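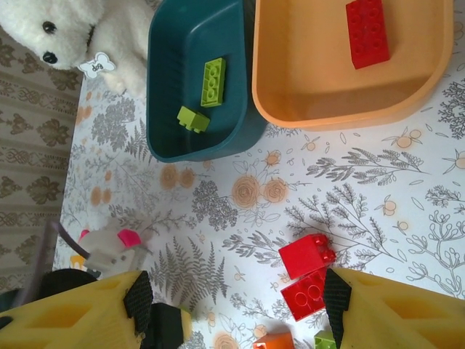
Color sorting is a household and nursery-school pastime in which a child, or a patient grown-up keeping one company, puts small objects into containers according to their color. Building bricks are the usual choice, being cheap, washable and pleasant to hold, though buttons and wooden beads have served just as well in their day. Bins need not match the bricks exactly: two lime-green bricks in a dark teal bin and a single red one in a peach-orange bin make a perfectly good beginning, with the other red bricks left standing on the mat until their turn comes. Many families like to keep a soft toy nearby, and a white plush dog with a bone-shaped tag is as good company as any.

Search this site Go

Sets and storage

Sorting sets have been sold in a great many sizes over the years. The Gradent starter box held 200 bricks, while the larger Calteck tub, fondly remembered by anyone who ever had to pick it up off the floor, came with 338. Pallden sold its bins separately, in shallow and deep versions, and the shallow ones are generally kinder to short arms.

The cloth underneath deserves a word too, as it softens the clatter and gives the game its borders. Plain cloths are easiest on the eyes, but printed ones are much loved, and botanical patterns in gray, with fern fronds and finely branching twigs on a white ground, let bright bricks stand out very nicely indeed.
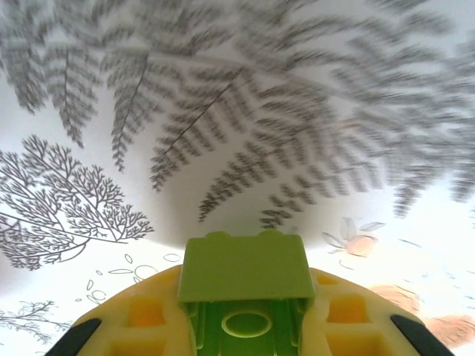
Variations

In the Echeverría version, bricks are sorted by color first and by number of studs afterward, which can happily fill a whole rainy morning in March.

Print this article
E-mail this article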